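Search posts
Enter keyword

Deteo (@deteo)
Posted in November, 7:40 pm

OK I finally have an evening free so you're getting the jigsaw thread. I have been bursting to talk about this since the weekend and my family has had enough.

The puzzle is the Cokbridge harbor one, 1000 pieces, made by Verbruggen. Boats, a long row of painted houses, and then this HUGE gray sky that takes up nearly half the box. I bought it for the houses. The sky came along for the ride.

I always swore I was an edges-first person. My mom did edges first, her mom did edges first, it's practically a family religion. This time I started with the houses, just to see, and oh my gosh, what a difference! You get little finished chunks right away. I had the yellow house with the crooked chimney done before my tea went cold.

Sorting! I used to dump everything in the lid and fish around. Now I sort by color first and then by shape (two knobs, three knobs, the weird ones with shoulders). It took me a whole evening and I loved every minute, podcast on, slippers on, rain on the window.

I used to think sorting by shape was for people who iron their socks. I have changed my mind completely. With the sky it's the only way through, as every piece is the same gray with a tiny bit of other gray.
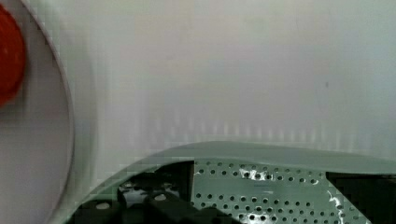

Do you have to glue a puzzle when it's finished?

Most people leave it unglued, and so do I, as then you can break it up and do it again or pass it on to somebody else.

I did glue one once, a map of the lakes. It lived behind the couch for years and I never hung it up. Lesson learned, and now they all go back in the box in a zip bag with a slip of paper that says how many pieces are in there.

Back to the harbor. At 875 pieces I hit the wall. What was left was all sky, plus one bit of rope that I was sure belonged to the blue boat and it absolutely did not. I tried that rope piece everywhere. It belongs to the flagpole!!

My trick for the sky, and I'm really proud of this one: turn off the big light and use a desk lamp from the side. The gray has a very faint grain in it, and from a low angle you can see which way it runs. I went from one piece an hour to a whole row before bed.

Somebody asked what I put underneath. It's a felt-covered board I got from the Tovon store downtown, with a lip on it so nothing slides off. I can push it under the bed when people come over. Best thing I've bought for this hobby and I'd buy it again tomorrow.

Also yes, I checked under the rug. Also the vacuum bag. I was short 2 pieces at the very end and I found them stuck to each other inside the box flap, already joined, like they'd been waiting for me. I yelled so loud the dog left the room.

Next up is a smaller one, 102 pieces, all mushrooms, to do with my niece. She's six and she goes by "this one looks hungry" as a sorting method, and she's weirdly fast at it.

If you have a favorite puzzle with lots of buildings in it, please tell me! Shops, rooftops, trains, anything with windows. No more sky for a while, though ask me again in the spring.

Contact | © Deteo | Back to top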